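Vonus has extended its bedroom storage trial in Cillville into November. The trial tests whether small loose belongings can be sorted from a bed into lidless boxes within a fixed time. Each session runs 30 minutes and covers one room.
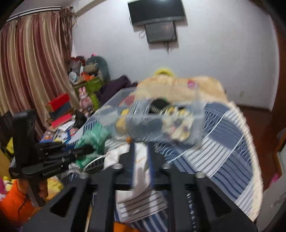
Sorting by size was dropped after the first 7 rooms, when flat and soft items ended up at the bottom of every container. The current method sorts by how often a thing is used. Clear plastic is specified for all boxes, so that small items such as the colorful little packages at one side of the box can be found without tipping it out. Books and papers are handled last and stay on a low surface until the bed is free.

Knitwear is treated as a separate class. Gloves, hats and scarves are to be paired before boxing, and a single glove, like the green knitted one with the ribbed cuff, goes to a holding pile for 20 days. Soft toys are left out of the boxes unless the household asks otherwise.

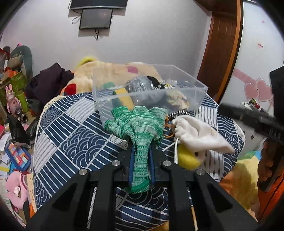
Harasym, which runs a similar scheme in Delladham, questioned the holding period and said that 20 days is too short for winter clothing, as a missing glove often surfaces only when the coats come out again. It keeps single items for a full season and labels the pile by month.

Vonus said the period will be reviewed after 3 more rooms. The box specification stays as issued, and the revised sorting sheet is available at the Cillville office until 5 p.m.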